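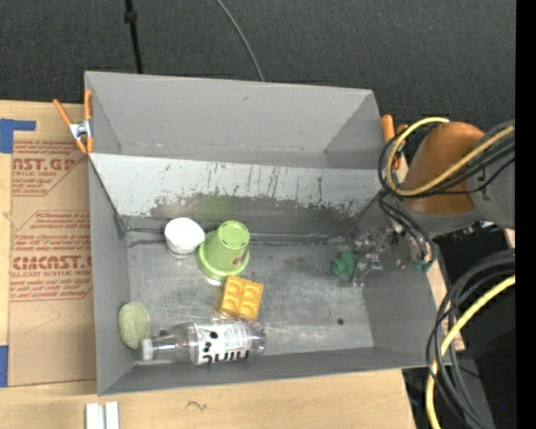
Fig. 1. Gray bin, wear on the sloping panel. White cup, green cup, yellow-orange block.

Wear and Surfaces, week 4 notes
Lab handout to go with the reading. Bring it to section, you'll write on it.

Announcements first
Reading for next week is the Stodberg chapter on coatings, skip the part on car paint. Kane Rutherford takes the Tuesday group from now on, same room. Worksheets due Sun 31 May, on paper, in the tray outside my door. No email please.

What we're doing this week
Last week: why coatings go on in the first place. This week: how they come off. Three words to keep apart.

Scratch = a line. Something hard dragged over something softer. Has a direction.
Scuff = a smear or cloudy patch. Lots of small contact, or one blunt one. Often no direction you can name.
Chip = coating gone, edge is ragged, you see what's under it (or at least a different color).

People mix up scuff and scratch every year on the midterm. Please don't.

Reading the bin (Fig. 1)
Start with the panel, it has the most going on. Upper part light gray with thin dark scratches, and they run vertical. Lower part has a ragged dark band where the coating looks chipped away. So two kinds of wear on one surface, and they sit at different heights. Ask why that might be. Slope matters: things slide down, things collect at the bottom. That's a guess from the shape, mark it as a guess in your write-up.

Floor of the main compartment: cloudy streaks, lighter scratched patches. Compare with the rear compartment, smooth matte walls, one small dark scuff near the top of the back face, pale marks by the bottom seam. Much less to write about back there. Fine to say so.

Color traces. Small reddish specks on the upper panel. Faint green tint on the worn part, above the green cup. Tempting to say the cup left it. Could be transfer, could be light bouncing off the cup. You cannot settle it from a photo. What would settle it: move the cup and look again, or wipe test. Same goes for the reddish-brown mark on the cup, lower right. Record it, don't name the source.

Things people get wrong
- Writing "damaged" and stopping. Which kind, where, which way does it run.
- Dating the wear. No way to know how old a scratch is from one view.
- Counting scratches. Don't. Give the area and the direction.
- Forgeting the objects. Toys and cups pick up marks too.

Materials box
Abrasive sheets are in the Galang cabinet, 1000 grit only this week, the coarse stuff is for December. Cut small squares, not whole sheets. Coated test strips in the drawer marked Gesotard. Take 4 each. Muchen Mao has the key if its locked.

Worksheet
1. Scratch, scuff, chip: make one of each on a strip. Label in pencil.
2. Sketch the sloping panel, side to side, and shade the two wear zones.
3. One paragraph on the green tint. Give both explanations and the test you would run.
4. Find a worn container at home (drawer, toolbox, sink, whatever). Half a page, same terms.

Office hours moved to room 819, after lecture.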